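About Harketti

Harketti tests whether two-handed robots can do ordinary household chores. We are based in Briltbridge and have a staff of 17. Our customers are appliance makers and care providers who want a measured answer before they spend money.

The short answer for November is: some chores, slowly. Rigid items are mostly solved. Fabric, netting and cord are not – they change shape when touched, and a grip planned a second earlier may no longer fit.
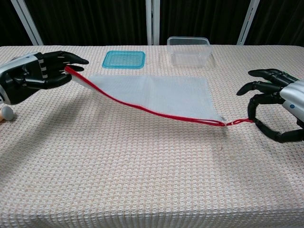
Mesh bag with red drawstring, held at both ends by the robot's hands.

Each chore in our catalog is run 300 times under fixed rules. A run that needs human help is logged as a failure. Drawstring bags currently fail more often than lidded containers, and we publish both numbers to clients without adjustment.

Vilja Väisänen heads testing. Žydrūnas Rätsep maintains the hand controllers and the Prasard logging software. Impi Miettinen handles client contracts.

Test reports are available on request. Visits to the Briltbridge lab are by appointment, mornings only.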